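4.2 Print runs and sticker output

Shirts first. Both designs were screen printed at the Besnard shop in Forkotdale, two colors each, dark ink over light. Stickers were cut the same week on vinyl from Poladex. We kept the two lines seperate in the books, so cost per piece below is ink, blank and labor only. No rent, no shipping.

Total sticker count for the season was 2,000. Sold in sets at shows and by mail. Sets moved faster than singles at every show we tracked, and the Sunday tables did better than any other day. Why is less clear. Could be foot traffic, could be that sellers drop prices before packing up. We did not log price changes by the hour and should have.

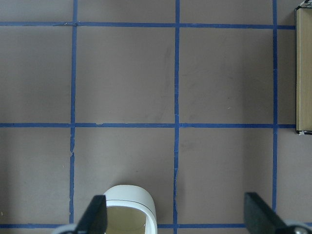
Figure 1. Work surface marked off with strips of blue tape.

Registration was the main source of waste on the shirts. Of the first batch, 23 were pulled for a visible gap between colors. Most of these came off one platen. After the platen was leveled the number dropped to 7, and those were mostly pinholes in the stencil — a different problem, fixed with blockout and a second look at the screen before printing. Pulled shirts were sold as seconds at the Horholm fair in March and are not in the main totals.

Ink choice mattered less than expected. Water based ink gave a softer print and buyers noticed, but it dried in the mesh on warm afternoons and slowed the run. Plastisol stayed open all day. Artists who printed their own work prefered the first, hired printers the second. 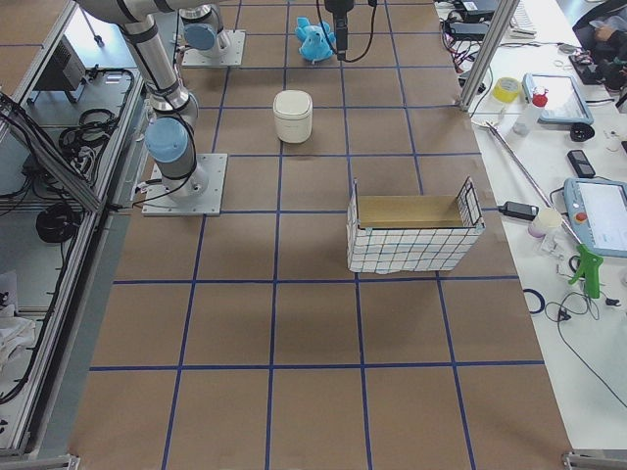 Figure 2. Two robot arms at a table covered in brown paper, with a blue tape grid.

4.3 What buyers said

Short cards handed out with each sale. Low return rate, as usual with cards. Three themes came up again and again: price, size range, and whether the artist was at the table. The last one was the strongest. People who had talked to the artist bought a shirt more often than people who had not, and often came back for stickers later in the day.

Size range complaints were nearly all about the larger sizes selling out early. Easy fix for next season — order deeper at that end, fewer smalls.

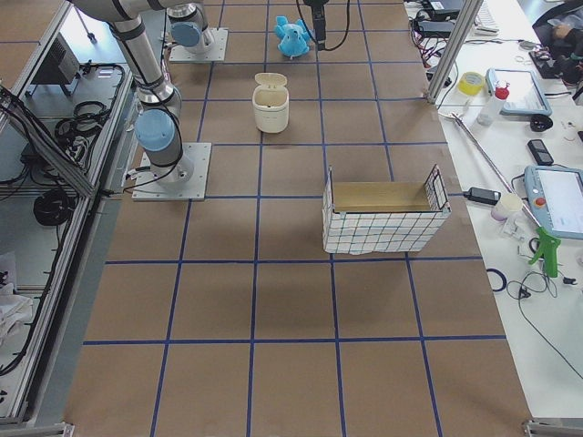
Mail orders behaved differently. Almost no shirts, mostly sticker sets, and a long tail of repeat buyers who wanted whichever design they had missed at a show. Shipping ate most of the margin on single sets. A flat mailer with a stiff card cut bent corners but added weight, and the extra postage had to go on the price. Limits of this part: one region, one season, self reported numbers from the sellers. The pricing model in section 5 uses show sales only.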